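When the arm did not stop

The engineer who runs the test bench at Destach asked me not to print a name. "It is not a secret," the engineer said. "But the fault belongs to all of us, so it should not have one name on it."

The work at the Pirninberg lab is simple to explain. An arm picks up a small dish or a bowl from a cloth, moves it and puts it down. In February, on run 272 of a planned 1000, the fingers closed on a bowl and the arm continued downward. It pressed into the table for 2 seconds before a person reached the stop button.
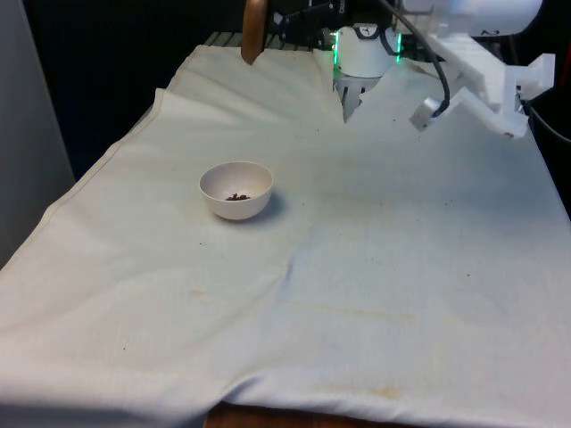

"The force limit was there, I had written it myself," the engineer told me. "But after an update the controller read the old settings file, and in the old file the limit was switched off. We saw no warning. The program was happy."

The bowl broke and one finger was bent. The person at the button had a small cut on the hand from cleaning up the pieces. It was this cut, more than the finger, that went into the report to Noguchi, the partner who pays for the trials.

I asked if the stop button was too far away. There was a silence, and then a yes. "It was on the wall. You had to walk. In the plan it looked near." 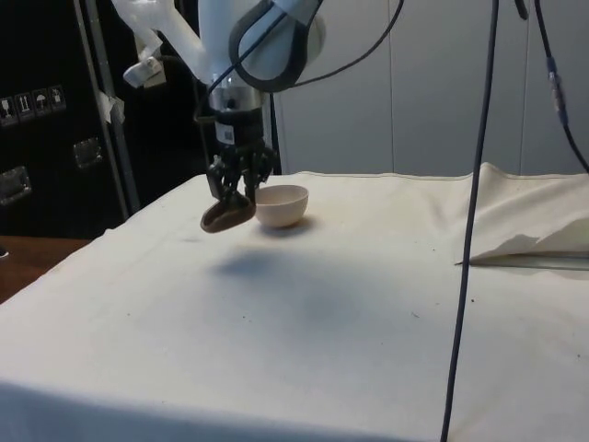

All work was stopped while they read the logs. They found 74 earlier runs where the arm had pushed harder than it should, but the cloth and the soft fold under it had taken the pressure. "That was the worst evening for me," the engineer said. "We had the data – we did not look at it, as the dishes arrived where they should."

Now the controller, named Jelari, refuses to start if the force limit is missing, and the button is fixed at the edge of the operator's desk. The first run of each morning is done at low speed. 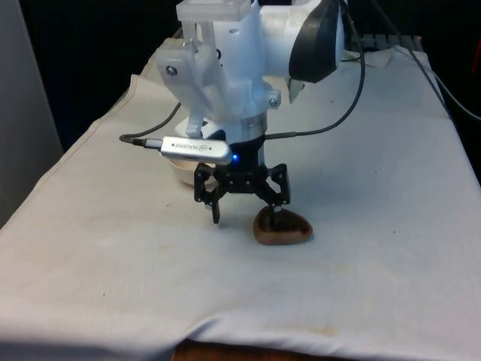
The gripper at the brown dish, with the cream-colored bowl behind.

I wanted to know if the engineer trusts the arm again. "I trust it when I have read the file," was the answer. The remaining runs are still not finished.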